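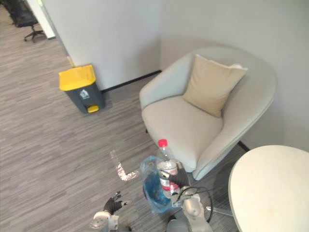

The Quiet Corner: Setting Up a Small Reading and Break Space

Project report, Interior Planning, second year
Written by Dale Gill

Starting point

Our assignment was to take one corner of an ordinary office and make people want to sit in it. No building work, no painting, and nothing that couldn't be carried out again at the end. I was thrilled to get this one! Most of my class had kitchens and lobbies, with plumbing and fire doors to think about, and I had a patch of carpet and two walls.

The office belongs to Lamitz, a small bookkeeping firm that kindly let us in for the whole of August. They have 17 people on staff and one kitchen, and on my first visit almost everyone was eating lunch at a desk. I asked why. The answers were mostly about the kitchen (too loud, too bright, not enough chairs), but several people also said they would like a spot to read for ten minutes without looking at a screen.

Choosing the chair

I tested three chairs by sitting in each for 30 minutes with a book, and I asked anyone walking past to try them too. The first was a high-backed wing chair that felt wonderful but swallowed the corner. The second was a low folding lounger, and getting out of it in office clothes was a real struggle. The third was the light gray tub armchair, and I loved it right away. The back curves around into the armrests in one line, so it fits into a corner without leaving awkward triangles of dead space behind it. It also has thin dark legs, and you can see the floor running on underneath. That does a lot for a small area. A skirted chair of the same width looked much heavier in my sketches.

The shape is not new at all. I found a nearly identical outline in a 1980 furniture catalog in our library, photographed with a glass ashtray on one arm. I copied the page into my sketchbook because the floor plan next to it was so clear.

The pillow started as an afterthought. The seat was a little deep for shorter people, so I put a square beige one against the back, and suddenly everybody could reach the floor with their feet. Turned on a slant it supports the lower back better than it does sitting straight. I tried it both ways for a good hour and I'm convinced.

Floor and color

The carpet tiles were already there and had to stay. They're gray with a streaky stripe, light and dark mixed together, and at first I thought they would fight with everything. They were easy in the end – the gray of the chair sits close to the lighter streaks, and the beige and cream warm it up. I did try a rug sample from Çetinkaya in dark green. Beautiful thing, but its edge curled and caught on the chair legs, so it went back.

Placement was marked with light-colored floor tape, a simple L shape for a corner. I'd recommend this to anyone doing a room layout. You can stand back, walk the route to the door, change your mind and move a strip of tape in seconds. Dragging an armchair around does get old.

The side table

I wanted a round top because people pass close by and a square corner at knee height is no fun. The table is cream with a chrome base, and it stands near the chair so a reader can put something down. My rule was that it should hold a book and a drink and then be full. Bigger tables collect paperwork, and the Lamitz staff agreed with me on that quite loudly.

Drinks needed some thought as well. Bottles with screw caps suit a carpeted corner much better than open cups, and I wrote that into the short card of house rules. The card has 2 lines on it: close your bottle, and take your trash with you.

Problems

The light is still too flat for reading late in the afternoon. I had planned on a floor lamp, but there was no outlet close enough and I did not want a cord across the walkway. A clip-on battery light from Mikex was bright enough and ran down too quickly. This is the part I would most like to keep working on.

I also underestimated the sound. The chair back wraps around you and takes the edge off voices, but the printer still comes through. Moving the printer was outside the assignment, although I did ask!

What I would try next

A second chair, set at an angle, with the table shared between the two. I have drawn it at scale and it fits, provided the tape moves toward the middle of the floor by one tile. The drawing is in the folder with the fabric samples from Grastach, and the measurements are on the back.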